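Green on Green, and a Little Orange
Table color gallery, March page

I have been in love with colored tableware ever since I found a stack of odd plates at the Peltine flea market for 3 dollars, and this page is where I get to go on about it. March is all about green: green bowls, green plates, green tables, and what happens when you let one loud color in at the side.

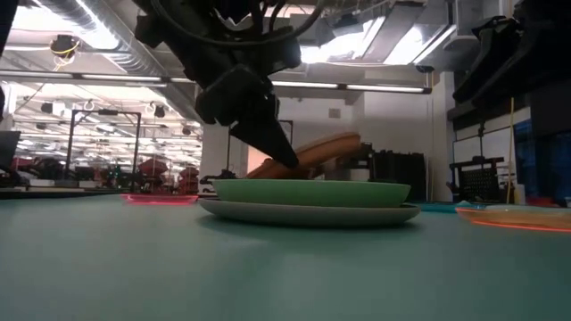

A reader in Uststead wrote to say that she gave up on matching sets years ago and has never missed them, though she'd like to know how I keep a mixed table from looking like a yard sale. Her own rule is one bowl color per meal, and she says it holds up even when the whole family comes over.

Pale mint bowl, gray-green plate, teal-green tabletop. Three greens and they all get along! The brown of the food, a bun or roll by the shape of it, looks twice as warm with that much cool color around it.

Pinkish red on one side, orange on the other. I am a sucker for see-through pieces because the light collects in the rim and the edge just glows.

Back to the Uststead question, since I get a version of it a lot. I pick the table color first, or the cloth if the table is plain, and then stay close to it for whatever goes in the middle. Bright pieces go out toward the ends. With greens you can be pretty relaxed. A minty one and a grayish one will sit together happily, where two reds that are almost the same can fight all through dinner (I have a pair like that and they live on separate shelves).

I also love a wide shallow bowl on a plate that is a good bit bigger. You get a ring of the second color all the way around, and there's somewhere to put a spoon down. Deep bowls don't do it for me in the same way – you lose the food down inside them and all you see is wall.

A few things people have asked about since the February page:

The shelf in my kitchen. It's painted in Plurier's flat white, two coats, and it needs a third. I own roughly 200 plates and bowls at this point and they do not all fit on it. The rest are in boxes in the hall closet with newspaper in between, sorted by color, except for the blues, which got away from me.

Cloudy see-through plates. Mine go in warm water with dish soap and get dried right away with a soft cloth. I stopped putting them in the dishwasher after two of them came out with a haze I still can't get off.

Where to look. The Shenoy Street thrift store is my favorite for single bowls, and the good stuff is on the bottom shelf at the back where you have to crouch. The Peltine market is better for trays. Get there by 8 in the morning if you want orange or yellow, those go first. Green tends to hang around till noon, lucky for me.

What to serve on green. Bread, always bread! Anything toasted or baked, roasted carrots, scrambled eggs, a peeled orange. Salad is the one I'd skip, it sort of disappears. Tomato soup in a mint bowl is so pretty I made it twice in one week.

Thank you for all the mail about the last page. There are 20 messages I haven't answered yet and I will get to them, I promise, starting with the long one about butter dishes.

April will be yellow. If you have a yellow bowl with a wide rim and a story to go with it, send it along – chips and cracks are welcome.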